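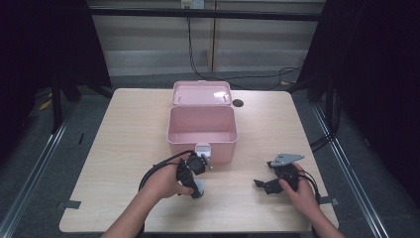 4.2 The Kurkuvis hand-held kit in use

We took the Kurkuvis kit on trial in October, and of the three products we reviewed it was the one people in our group kept asking to use again. The kit, sold by Muvside, comes as a pair of grippers held in the hands, so that a person can carry out a household task directly and leave behind a record of the motion from which a robot can later be taught. Setting it up took us 40 minutes the first time, most of it spent on the cables.

Figure 3. Two-handed work on a storage box with the hand-held grippers. The lid is open and lies on the table behind the body of the box.

The box task was our favourite. A hinged lid sounds easy until you try it with jaws in place of fingertips! The latch is small, the plastic is smooth, and the box likes to slide away when pushed, so the second hand matters a great deal. Even so, newcomers found a way of working surprisingly quickly. We recorded 133 attempts at the box task and kept 84 of them for training; the rest were set aside mainly for gaps in tracking, which a later software update from Muvside has reduced.

The grippers are light enough for a long session, and the trigger has a lovely, even pull. Ladefoged (Eyvindur, our most patient operator) preferred them to the Kandpal arm controllers used in Section 4.1, where he could feel very little of what the jaws were doing. With the hand-held pair a latch that gives way is felt at once in the wrist.

We have two complaints. The cables pull slightly when the hands cross, and the printed manual covers only single-handed work. The Hisomstead kit, described in the next section, is wireless and better documented, though its jaws are too broad for small latches and we could not use it for this task.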